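Shared Desks and Shelves at Zalel, Mirkville: Your Questions
Last updated 6 September 2024

Zalel runs desks by the month on the second floor of the Farahani building. Most of what we get asked concerns the shelves, the drinks and other people's tissues. If your question isn't covered, write it on the pad by the kettle, where it will join the others.

What comes with a desk?
A desk, a chair, a monitor and a stretch of the shelf above. You also get a share of the ceiling lights, which are on a single switch, so please reach an understanding with your neighbours before you plunge them into darkness.

How much shelf is mine?
The part directly over your desk. Books drift. They lean on next door's binders for a week or so and then regard themselves as residents. Put your initials inside the cover if you'd like to see them again.

Can I put things on top of the books?
People do. Trays of papers, folders, the odd bag. We ask that nothing up there weighs more than the books underneath, and that the tray isn't the only place you keep your contract. Baskets are welcome at the front of the shelf as long as the handle doesn't stick out at head height. The pink one is spoken for.

Am I allowed a drink at my desk?
Water, yes, if it has a lid. We mean a screw cap, done up. A mug with a saucer balanced on it has been proposed as a lid and was turned down. Flavoured water counts as water. Grapes on the label are fine by us.
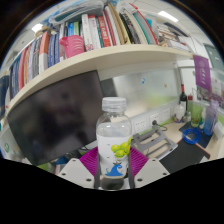 What about tea and coffee?
In the kitchen, or at the long table by the window. We replaced 2 keyboards in October last year and both smelled of cappuccino. A replacement keyboard is charged to the desk it died on.

Where do empty bottles go?
In the tub by the back stairs, cap on, squashed if you've got the strength. Please don't line them up behind your monitor. We look there.

A bottle with some water still in it is treated as in use until Friday evening, when the cleaners come round and take a less generous view. If you want to keep yours, put it in your drawer.

Can I use the tissues and napkins?
Boxes of tissues on the desks belong to whoever brought them. Take one in an emergency, and own up. Paper napkins are ours and come in packs of 400 from Farkulis, so help yourself to a small pile. They are useful for spills and much less so for cleaning screens, which they scratch. There's a proper cloth in the kitchen drawer.

May I put stickers on the metal cabinet?
It already has some, so we'd look silly saying no. Small ones, please, and nothing on the desk dividers. The glue doesn't come off them. Anything on the desk itself goes with you when you leave, and that includes clear plastic boxes of things you were going to sort out.
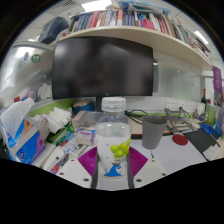 One member wrote on the pad that the lid rule is all very well, but a full bottle knocked over by an elbow still lands on somebody's notes, cap or no cap, and could the desks have coasters with a rim? We've ordered 50. They'll be in the kitchen, next to the cloth.

I've found something that isn't mine. What now?
Lost property is the bottom drawer in the kitchen. It holds umbrellas, chargers for phones no longer made, and one very good scarf. We keep things for a month.

How do I get in touch?
Ring extension 2756 before five, or use the pad.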